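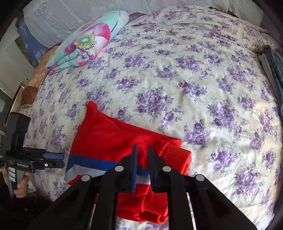 Who has to register a spare room in Uvport before the summer?

Every household that takes money from guests for even one night has to register, and the town office must receive the form before the end of March.

Uvport starts register for rooms in private homes

The town of Uvport has opened a register for private homes which rent out rooms to visitors. Until now only hotels and the two hostels near the harbor had to report their beds. From this spring the same duty goes to families who let one or several rooms, also when they do it only in the weeks of the sailing races.

The form is two pages long and can be collected at the town office or at the library. It asks for the address, the number of rooms, the highest number of guests in one night and the months in which the rooms are offered. The owner must also write where the guests can leave a car. This last question caused the most discussion at the public meeting on Sunday, which was held in the school hall and went on until after ten in the evening.

The town office knows of 232 rooms in private homes. This number comes from the tourist tax which some owners have paid of their own will during the last years. The office believes that the true number is higher, especially in Mondaslow, the old part of the town on the hill, where many houses became too large for the people who live in them after the children moved away.

Lourenço Leitão, who is responsible for the register at the town office, told the meeting that the aim is to know how many people sleep in the town on a busy night.

"Last August the water pressure in Mondaslow was so low that the upper floors had no water in the morning," he said. "The water company asked us how many people were there. We could not give them an answer. I was ashamed of this."

He added that the register is free and will stay free for homes with up to three rooms. Owners with more rooms will pay a yearly fee, but the amount is not decided yet. The town council will speak about it in its next session.

Who does not register can get a fine of 2000 crowns. In the first summer, however, the office will send a letter first and give the owner four weeks to bring the form. Leitão said that he does not want to begin with punishments, and that he would prefer to knock on a door and help with the papers.

Fire safety is the second part of the new rules. Each guest room must have a smoke alarm, and the way out of the house must be shown on a sheet of paper inside the room. A drawing made by hand is accepted. Rooms in a cellar can be let only if they have a window which a grown person can climb through. The fire service will visit homes with three rooms or more, and the owner will get the date of the visit by mail.

Not everybody in the hall was satisfied. Several owners from Mondaslow said that the houses there are old and that the rules were written for new ones. Most of the upper streets were built in 1929, after the shipyard bought the land for its workers, and the stairs are narrow. One woman asked if she would have to change her staircase, which would cost more than she earns from her guests in many summers. Leitão answered that nobody has to rebuild a staircase this year. He could not promise the same for later years, and some people in the back rows did not like this answer.

Other people said that the register comes too late. A man who lives below the church explained that in July he cannot find a place for his own car after five in the afternoon, and that suitcases on wheels wake his family at night. He would like a limit for each street. Such a limit is not in the plan now, but the office wants to look at the numbers in the fall, when the first season with the register is over.

The owner of the Onyshchenko guesthouse at the harbor, which has always had to report its beds, spoke in favor of the change. In his opinion the rules should be the same for all who earn money with guests. He offered to show his own fire plan to families who must draw one for the first time, and after the meeting a small group stayed with him at the front table with pencils and paper.

The booking site Flistolier, where many of the Uvport rooms are offered, will add a field for the register number. Owners will receive this number by mail after they bring the form. The town office expects that it will take two weeks, or a little longer if many forms come in the last days of March. An advertisement without a number can stay on the site until the first of June.

There were also practical questions. Relatives and friends who stay without paying do not count as guests, even if they stay for the whole summer. Students who rent a room for the school year are also not included, because they are already registered at the address. A house swap, where two families change homes for a holiday, must be reported only if money is paid. For a room above a garage or in a garden house the same rules apply as for a room in the main house.

The tourist tax does not change this year. It is paid for each adult and each night, and the owner brings it to the town office at the end of the season, as before.

The town office is open for questions about the register every working day from nine to noon. In March there are extra hours in the library in the late afternoon, where a colleague of Leitão will help to fill in the form. Owners should bring an identity card and, if they have one, a floor plan of the house.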